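Workshop notebook, February 2023, Thursday

Okay, back on the sourdough crackers. I'm writing this one up properly because Rukhsana asked me on Monday what we changed between batch 3 and batch 4 and I stood there like a fish. So: everything goes in the book from now on, even the boring stuff!

Where we left off. Batch 3 was the one everybody liked warm and nobody wanted the next day. Great snap out of the oven, lovely flavor (the rye really comes through when the starter has had a long night), and then by breakfast they bent. Bent! Noman folded one in half and left it on my keyboard. The recipe was the usual 332 grams of ripe starter, half the oil Sharon wanted and a bit more salt than I wanted, rolled by hand.

Batch 4, today. Same 332 grams of starter, from the Funley jar this time (the Stondis jar smelled like nail polish, so it got fed twice and put in the corner to think about its life). Same flour. I kept the oil where it was, because if I change two things at once Teun will write a question mark next to my entry again, and he'd be right to.

What I did change is the thickness. Rolled to setting 3 on the pasta machine, folded, rested under a towel through lunch, then rolled again to the thinnest setting the dough would take without tearing. It tore anyway near the ends. I patched it and you can see the patches on the finished crackers if you know where to look, little double-thick islands that stay pale. Next time trim the ends off and reroll them as their own sheet.

Docking: used the fork on the first two trays and the spiky roller on the rest. The roller is so much faster, but the holes close up if the dough is at all tacky. Dust it first. The fork trays puffed less.
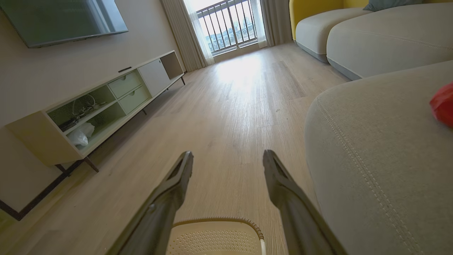

First tray in at the high shelf and it went dark at the back before the front had any color at all. I keep forgetting how lopsided the Zullbridge oven is. Moved down one shelf and turned the tray halfway, which was much better, and then — this is the part I want to remember — I left the last two trays in with the oven off and the door cracked open with a wooden spoon. Cyril's idea from ages ago, and I'd brushed him off at the time. Sorry, Cyril.

Tasting at the end of the afternoon, all cooled on racks:

Tray 1, high shelf. Bitter at one end. Into the crumb bin for soup.
Tray 2, middle shelf, no drying. Good snap, a little chewy right in the center of the bigger pieces.
Trays 3 and 4, dried in the cooling oven. Crisp all the way across, even the patched bits. Sharon said "oh, that's a cracker" and took a handful back to her desk, so I'm counting that as data.

Cut into squares, the good trays came to 144 crackers, minus whatever Sharon got. I've packed them into two tins and two paper bags, labeled on masking tape, all on the shelf over the sink. Please don't eat out of the left-hand tin! That's the one for the keeping test. The right-hand tin is fair game.

Salt, still not settled. The flaky stuff falls off on the rack, and I swept up a depressing amount of it. Rukhsana thinks we should brush with water before salting and skip the oil on top completely. Noman says put fine salt in the dough and forget the topping, but then they look so plain. I'd like to try the water brush on half a batch and leave the other half alone, same oven load, so we can compare them side by side.

Also the seeds. Fontes sent the wrong bag again, black sesame when I'd ordered caraway. I used a spoonful on tray 4 just to see and it's pretty, but I couldn't taste it. Teun is going to call them.

For the next session:
Feed both jars the night before, and toss Stondis if it still smells.
Trim ends before the second roll.
Middle shelf only, turn halfway, then spoon in the door.
Water brush on half.
Somebody find the other cooling rack. It was under the mixer before Christmas.

Left tin gets opened Monday morning. I'll bring the soft cheese.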